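**Nokcombe** - The clothing swap is back, and it has outgrown the library basement! Starting this February, the Nokcombe Swap moves into the old Noonan shoe store on the corner of the square, where it'll have proper daylight, two fitting rooms and (finally) a door wide enough for a stroller.

If you missed the first one, the idea is simple. Bring clean clothes you no longer wear, get a token for each piece, and trade your tokens for anything on the rails. No money changes hands. Whatever is left at the end of the season goes to the thrift store in Edum.

Orla Cullinane started it last winter with her brother Fiachra after the two of them cleared out their parents' house and couldn't bear to bag up that many good coats. They expected a few neighbors. By the end of the first evening they had taken in 264 pieces, and people were still coming down the stairs with armfuls of knitwear.

"I went home with a better raincoat than the one I brought," Fiachra said. "I felt like I'd robbed the place."

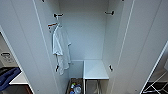

*A narrow white wardrobe, doors open. Clearing one out is a good way to start.*

The new space can hold about 200 people over the course of an evening, and the Cullinanes have used the extra room well. Kids' clothes get their own corner at the front, sorted by age. Winter coats run along the back wall. There's a whole rail for work clothes too, which was the most requested thing on last year's comment cards, and a long bench for shoes left over from the Noonan days that is still as comfortable as ever.

Best of all, there will be mending. Tadeo Zúñiga, who ran the alterations counter at Stimonia until he retired, is bringing two sewing machines and a tin of buttons that has to be seen to be believed. He'll fix a dropped hem or a loose button while you wait, and he's happy to teach anyone who wants to pull up a chair. Last year he taught a ten-year-old to darn a sock, and she came back the following week with six more.
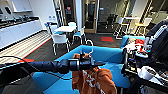
Printed T-shirts and sweatshirts were the surprise hit last season, so bring those along even if you think they're past it. Old team shirts, school shirts, concert shirts, shirts from a 5K you walked most of - they all went, usually within minutes. Jeans go fast as well. Swimwear, underwear and single socks are the only things the swap can't take.

Ciarán Phelan will be on the door again handing out tokens, and unused ones from last year are still good. (Yes, even the ones that went through the wash.)
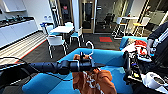 *3 min read*

The swap opens every Tuesday at 6 p.m. and runs for 90 minutes. Drop-off is from 4 p.m. the same day at the side entrance on Mill Lane. Please put pants and skirts on hangers if you have spares, as the rails fill up quickly and the hangers run short every single time.

Peadar Mac Giolla is setting up a table of tea and soda bread near the window, and there's talk of a costume night in the fall if enough people bring in outfits over the summer. Anyone with a spare full-length mirror is asked to leave a note at the library desk. The fitting rooms have one between them so far.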